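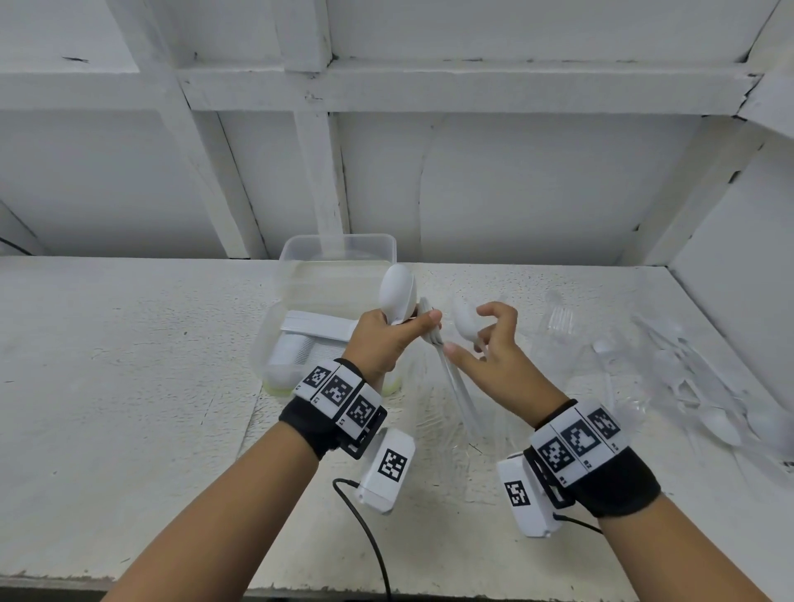 I owe you all the story of the lost Sunday, the one I promised last month and then kept putting off. We'd been recording hand demonstrations for the cutlery sorting job at Skurkurden, the one where the robot has to learn to pull spoons and forks out of a messy heap and put them in order. Both my wrists get a black strap with a row of square markers on it, plus a little white sensor module that hangs underneath on a cable. The left strap has a plain "2" and "1" printed by the markers, the right one is labeled R1, R2, R3, and you'd think that would be enough to keep anybody out of trouble. It wasn't!

By the time Canan Demirtaş loaded everything up on the Tilier arms, we had 1092 takes in the folder and I was feeling pretty smug about it (I'd done most of the spoons myself, and my thumbs still have opinions). She ran the first slow playback at ten in the morning. The left arm went for the spoon just fine. Then the right arm rolled its wrist over the wrong way, swung across and whacked the left gripper hard enough to crack a finger pad. Canan had her palm on the stop button already, bless her, so it was over in a second and everyone was outside the tape. But it was loud, and I may have said a word I can't print in here.

So we spent the rest of the day hunting. My first guess was the clear forks, I blame the clear forks for everything. Hendrik Hendricks thought one of the cables had been tugging on its module and twisting it mid-take, and we wasted a good two hours on that theory, wiggling cables and watching numbers. Then Canan put two recordings side by side and spotted it. After the battery swap in May I'd put the right module back into its holder upside down. The markers said one thing, the module said another, and the software trusted the module whenever my fingers got in front of the markers, so the hand would flip over for a few samples and flip back. At playback speed a few samples is plenty.

Every take after the swap had it, too. We went through 100 of them by eye before Hendrik wrote a script to find the flips, and 7 of that hundred were clean only by luck, with the markers in plain view the whole way through.

What's different now: there's a dab of red paint on both holders, and we do a palms-up, palms-down check before each session that Canan has to sign off on. The arms also won't start a playback if the wrist turns faster than a person's could. Deligiannis is sending us 4 new finger pads, and the Briscombe demo has been moved back until they're on and tested. I'm re-recording the spoons this week. If you can spare an evening to help me reset the pile between takes, come find me, I'll bring the good coffee.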